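Students at Arancibia Technical College Teach Two Robot Arms to Share, With Mixed Results

FOR IMMEDIATE RELEASE

20 August 2026

The Robotics Club at Arancibia Technical College will open its workshop to the public next month to show off Flindia, a two-armed robot that has spent the better part of a year learning to do what most toddlers manage between naps. It picks up a block with one hand, picks up another with the other hand, and brings the two together without starting a fight.

Flindia is the work of 5 students and a great deal of vending machine coffee. The club started the project in January, after its previous robot, a wheeled delivery cart named Zivard, delivered itself down a flight of stairs during a campus tour. The students voted to build something that would be bolted down.

"We learned a lot from Zivard, mostly about stairs," said Bernd Heitmann, who teaches the college's introductory automation class and serves as the club's faculty advisor. "I told them that for the next one I wanted a robot that stays where you left it. They took me very literally, and I'm grateful."

The students operate the arms by hand through a set of controls while the system records each attempt. Those recordings are then used to train software that tries the same job on its own. The club has recorded 300 attempts so far, a figure that includes several the students have asked the college not to describe in detail.

The current task is known in the club as "the meeting." Each arm takes a block in its gripper, and the two blocks have to end up side by side, close together and level. It sounds simple. Two arms that each know exactly where they are going can still disagree by the width of a fingernail, and a fingernail is plenty when the thing you are aiming at is also moving.

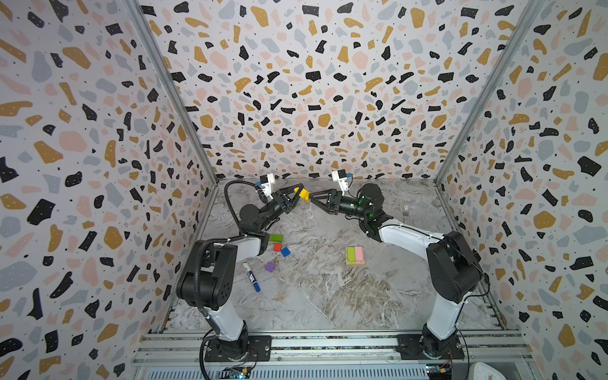
Flindia's two arms bring a yellow block and a magenta block together at the Arancibia workshop.

In its latest round of unassisted trials, Flindia completed the meeting 61 percent of the time. The club considers this a triumph. Heitmann, who grades for a living, calls it "a passing mark, if you ask me on the right afternoon."

The percentage is expected to rise before the open house, when the students plan to repeat the trials with household objects left on the work surface to keep the software on its toes. Early versions did well on a bare table and lost all confidence when anything else was on it. The club has been cluttering the place up ever since, a part of the research for which the members turned out to be naturally gifted.

After the open house, Flindia will travel to the Plurnier Student Automation Challenge, a regional contest for two-year colleges. Teams have 3 minutes to sort and pair a set of colored blocks, with points taken off for drops, collisions and human hands entering the work area. It will be the club's first appearance at Plurnier since the year its entry was disqualified for being, in the judges' written opinion, "a leaf blower."

The open house is free and suitable for all ages. Visitors will be able to take a turn at the controls and try the meeting for themselves. Scores will be posted on the whiteboard next to Flindia's, and the college accepts no responsibility for hurt feelings.

Students interested in joining the club do not need any experience with programming or electronics. Patience is useful, and so is a willingness to pick blocks up off the floor. New members are welcome at any point in the semester and can sign up at the workshop door.

About the Robotics Club
The Robotics Club at Arancibia Technical College is open to all enrolled students, full-time or part-time. It is funded by student activity fees and an annual bake sale at which no robots have yet been allowed to help.

Media contact
Bernd Heitmann, Faculty Advisor
Robotics Club, Arancibia Technical College
Reporters who would like to visit the workshop before the open house are asked to call the college's main office first - the doorbell has been taken apart for a project.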